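Print this page | E-mail this thread

Skereo Home Forum > Kitchens > Counters and Sinks

Topic: Is sealing marble every year a racket?

dovetail_pete
We had our counters put in by Jemeck two years ago. Gray-brown marble, white veins, the wife picked it and I have no complaints about the look. The installer told us it needed sealing once a year and left a card for their "care plan" at 123 dollars a visit. I skipped the first year. Now they've called twice this August to remind me that I'm overdue and that the stone is "at risk."

At risk of what? I cook on it every day. There's one ring by the stove from a jar of pickles and that's it. I have a hard time believing a rock that sat in the ground all that time needs a subscription. Has anyone skipped it for good and regretted it?

grout_about_it
It's a racket at that price, but sealing is real. You can do it yourself with a bottle and an old T-shirt. Wipe on, wait, wipe off. If you leave it too long it dries to a haze and you'll be buffing until dinner.

The pickle ring is a different problem. That's etching. Vinegar eats the polish and sealer does nothing to stop it. If the Jemeck guy told you his sealer prevents etching, he either doesn't know or is hoping you don't.

dovetail_pete
He did say that. He said "protects against acids," and it's on the card too.

marblehead36
Then keep the card.

I'd be careful with "it's a racket" though. I sealed mine when it went in and again a year later, and I have no stains. My sister-in-law never sealed hers and has a big dark patch where the olive oil lives. Same kind of stone, same yard in Dillenstead. You can argue with me but you can't argue with the patch.

lowell_street
I can argue with the patch. Does she wipe up? Do you? Two kitchens isn't a test. Everyone who seals every year says "I have no stains, so it works," and everyone who never does it and has no stains says nothing because they aren't reading threads about sealer.

Do the water test. Put a spoonful of water on the counter, leave it 15 minutes, wipe it, look. If the stone went dark it's drinking and you should seal it. If it didn't, put your money away. Try a few places, next to the sink especially.

grout_about_it
Agree on the water test. One thing to add, do it on a clean dry counter. If you've been using one of those spray polishes the water beads on the polish and you learn nothing.

veins_and_all
How do you even see a stain on the busy ones? We're looking at a slab like the top in this one, and I've been going back and forth on whether all that white veining would hide things or make them worse. 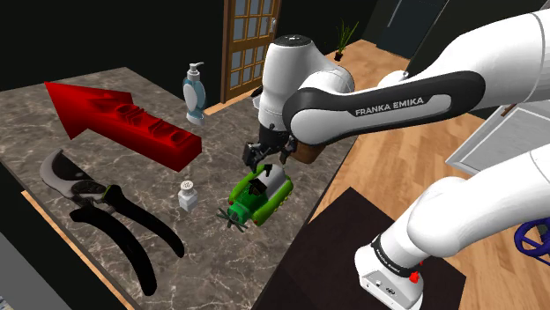

Gray-brown with white veins, computer rendering.

Our showroom keeps telling us the busy slabs are "forgiving." They said the same about the plain one, so I don't know what that word means to them.

lowell_street
It means they have it in stock.

You can't judge anything off a rendering. The pattern is whatever somebody decided the pattern should be, and there's no light from your own window on it. Real slabs vary a lot even from the same block. Go and see the exact slab, standing up, wet and dry, and have them write your name on it. Ask for an offcut and take it home. Put oil on one end, lemon on the other, and leave it overnight.

veins_and_all
We did see it in person too. But the offcut is a good idea. I'll ask.

marblehead36
Busy veins hide crumbs. They don't hide etching. Etching shows when light comes across it low, and then it shows on any polished stone, plain or fancy. If that bothers you get a honed finish.

grout_about_it
Honed etches just the same, it's only harder to see. It also takes up oil faster in my experience, so now you're back to the sealer question.

marblehead36
In your experience. I've had honed in the bathroom for 5 years and it's fine.

grout_about_it
How much olive oil are you using in the bathroom?

quarry_rat_2000
I cut stone for a living so take this for what it's worth. Most of what gets sold as sealer is the same few things in different bottles. The Mansour stuff costs twice what the hardware store bottle does and I can't tell them apart on the bench. Some dense marbles hardly take any sealer at all, you wipe nearly all of it back off. Others are like bread. A yearly schedule for every stone in every house makes no sense. It's good for filling a calendar.

That said, shops push it partly because customers come back angry. Guy puts a wet cast iron pan down, gets a rust ring, calls us. If he'd had it sealed we'd at least have something to talk about.

marblehead36
I've used Mansour both times. It lasts longer.

lowell_street
Longer than what? You've only used the one.

marblehead36
Longer than the label says it should.

lowell_street
So you ran past the date and nothing happened. That's kind of Pete's whole point.

dovetail_pete
OK, did the water test. Three spots. By the fridge and in the middle there was no change at all. Left of the faucet there was a dark patch the size of the spoon, which was gone again when I looked before lunch. So it looks like the sink end needs doing and the rest doesn't.

Called Jemeck and asked if they'd do just the sink end for less. They said the plan covers the "full surface" and can't be split. Asked about the acid thing on the card. The lady said she'd have someone call me back – no call yet.

quarry_rat_2000
You don't need them. Clean it, let it dry overnight, one thin coat by the sink, off with a dry rag before it gets sticky. Test again the next day. If it still goes dark, do a second coat. Skip the heavy coat, it won't soak in any deeper.

For the pickle ring, you can get a polishing powder for marble. Go easy and try it somewhere that doesn't show. It works on light etching. If you can feel the ring with a fingernail, powder won't fix it and you want a person with a machine.

dovetail_pete
Can't feel it. Will try the powder.

hollis_b
Coming at this from the other side, we ripped marble out and put in quartz. No sealing, no rings. Don't miss it.

veins_and_all
We looked at quartz. The ones with veins all seemed to repeat every few feet, and once I'd seen it I couldn't stop seeing it.

hollis_b
Depends what you pay. And watch the hot pans, ours has a mark from a Dutch oven. The salesman said that couldn't happen.

lowell_street
So every counter is perfect until you cook on it. Is there a salesman in Dillenstead who has told anybody one bad thing about a slab?

quarry_rat_2000
I tell people not to buy marble all the time. They buy it anyway.

dovetail_pete
Sink end is done, one coat, hardware store bottle. Water test came up clean this morning at 7:30. I have most of the bottle left if anyone near Dillenstead wants it.

Print this page | E-mail this thread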